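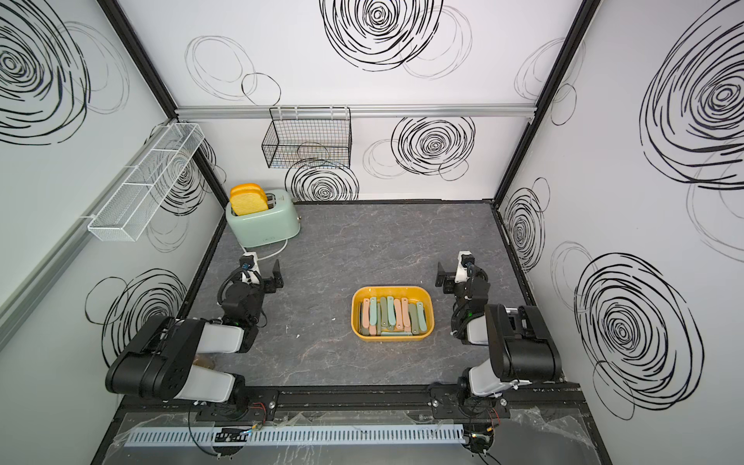
Figure 2. A mint-green toaster at the back left of a gray, marble-patterned tabletop.

Print | E-mail

4. Color and the keeping of small appliances

We come now to the part of the study that gave us the most pleasure to write, and which also gave us the most trouble. When we drew up the household survey for Brenska and the neighboring district of Vema, we put in a single question on the color of the toaster, mostly as a gentle way of getting people talking before the longer questions on repair and replacement. It was meant to be a warm-up. Of the 463 households that returned the form, a surprising number wrote into the margin beside that question, and several went on over the page, telling us where the toaster came from, who had picked it, and what the rest of the kitchen had looked like at the time.

Pale green comes up again and again in these notes. Older residents of Brenska tend to call it "hospital green" or "pistachio," while younger ones nearly always say "mint" (Figure 2), and we have kept whichever word the household used when quoting from the forms. We did wonder whether these were really one color, and we went back and forth on it for longer than we care to admit. In the end we grouped them together, along with the bluer shades, under the heading of pastel, and set them beside white, metal, black and strong colors such as red and orange.

What the margin notes suggest, taken as a body, is that people speak of a pastel toaster as something chosen, and of a white or metal one as something that was simply there. A woman in Vema wrote that she had painted her kitchen shelves to go with hers, and that when the lever began to stick she took it to the Doležal repair shop and paid more than a plain new one would have cost. She did not seem to regret it in the least! Another household kept theirs on the counter for two years after the heating wire failed, with the bread now done under the grill, and only moved it to the cellar when a coffee maker needed the outlet.

We would ask the reader to be a little careful with this, as we have tried to be. Families who buy a colored toaster may well be the same families who would mend a plain one, and our form did not ask about income in a way that lets us pull the two apart. Pastel models sold in the Dranness housing blocks were also, by several accounts, given as wedding presents, and a wedding present is kept for reasons that have little to do with its finish. We had hoped the question on gifts would settle this, but it was printed near the foot of page 4 and many people missed it.

Still, the notes sit comfortably with what we heard in the kitchen interviews, where people would often rest a hand on the toaster while they talked about it. The repair question itself, including the matter of spare levers and crumb trays and how far people will travel for them, is taken up in the next section.

Contact the authors | Copyright notice | Back to top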